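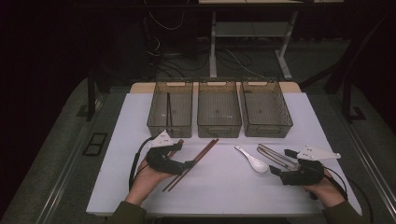 Three mesh baskets in a row on a white table.

Zostar and Enon agree on shared vaccine cold storage in Blackburn

Blackburn, 23rd May – Zostar and Enon have signed an agreement to share one cold storage site for vaccines. The site will serve 29 clinics in the Blackburn area, including the small ones which until now had to order their doses separately.

Under the agreement, Enon will run the building and Zostar will take care of the transport. The first contract is for 6 years. Clinics can order in packs of 60 doses, and they may return unopened packs if the temperature record is complete.

"Small clinics told us many times that they wait too long for their deliveries," said Tumaini Barasa, head of supply at Zostar. "With one common store we can plan the routes better, and the clinics will know the day of delivery before they invite their patients."

The ordering system is called Seto. It was tested with 1401 orders before the signing, and the staff of the clinics will receive training for it without cost.

Yvette Hiebert, director of public health programs at Enon, said: "We are glad that both companies could agree on the same rules for temperature control. Other regions have asked us for the details and we will share them."

Clinics that already have a contract with one of the two companies do not need to apply again. Their prices stay the same until the contract ends.

Press contact: Enon, Communications Office, Blackburn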